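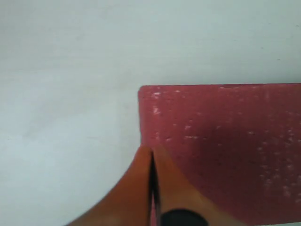 Photo: Kojo Amissah (original poster), wrist cam

Gripper closes fine on hard parts, goes wrong on anything squashy

Asked by Kojo Amissah in Home Builds > Arms and Grippers
Viewed 2792 times, 3 answers

I'm building a small arm in the corner of a shared workshop, between the bandsaw and the shelf where everyone's abandoned clocks live. Two orange fingers, one hobby servo, a little camera at the wrist so I can watch my mistakes up close. The controller is a Zindov board I got secondhand with somebody else's firmware on it, which I have since replaced with worse firmware of my own.

Wood offcuts, dice, a tape measure: all good. Then I moved to soft stuff and my confidence has been leaking out ever since. The photo is from the wrist, with the fingertips at the lower left corner of the red pad I test on. The pad is flat and has some give. From that position I tell it to close and lift, and one of two things happens. Either the pad folds up around the fingers like a taco, or the servo hums at me until I cut power.

Closing is position only. I send it to 13 degrees and hope. No current sensing, no switch in the tips. The fingers are smooth.

What I've tried: closing slower (same taco, more suspense), closing less (drops it), and rubber bands on the tips, which lasted 3 lifts and then left for a new life under the bandsaw.

Is this a force problem or a geometry problem? I would like to avoid buying a new servo if the answer is that I'm bad at this.

Answer 1, by Ida Wendt (accepted)

Both, but start with geometry because it's free.

You're going in at a corner. A soft sheet has nothing behind the corner to hold it up, so it bends wherever the fingers push. Move to the middle of one edge, get the fingers as far over the pad as the table lets you, and close there. Half your tacos should go away. If the pad is heavy enough to droop on both sides when you lift, that's fine, drooping is what it wants to do.

Then the humming. The servo has been told to reach 13 degrees, the pad is in the way, and it will keep shoving until one of them gives up. Close in steps of 2 degrees with a short pause, and put a small shunt resistor on the servo's ground line so you can read the current on an analog pin. When the reading jumps and stays up, stop, back off one step and hold there. Ignore the first spike after each move, that's only the motor starting.

For the tips, skip rubber bands. Thin silicone sheet, contact adhesive, scuff the plastic with sandpaper first. I ruined a pair of fingers by skipping the sandpaper and am still a little bitter.

Keep the servo.

Answer 2, by Theophilus Issahaku

Buy a bigger servo. I put a Findico metal gear one on mine and it will pick up anything.

 Comment, Sena Issahaku: It picked up a pear and we had to wash the ceiling.

 Comment, Theophilus Issahaku: It did pick it up though.

Answer 3, by Seon-mi Tak

Not sure if this applies but is your power supply OK? My Kyei supply sagged every time the gripper loaded up and the board would reset halfway through a close. Looked exactly like bad code. I rewrote the code for most of March.

 Comment, Kojo Amissah: Checked, the supply is holding. Went with the middle of the edge and the small steps, no shunt yet because I have to find my resistors. It lifted the pad twice and folded it once. Marking Ida's as accepted. Silicone is on order.

 Comment, Ida Wendt: Sandpaper!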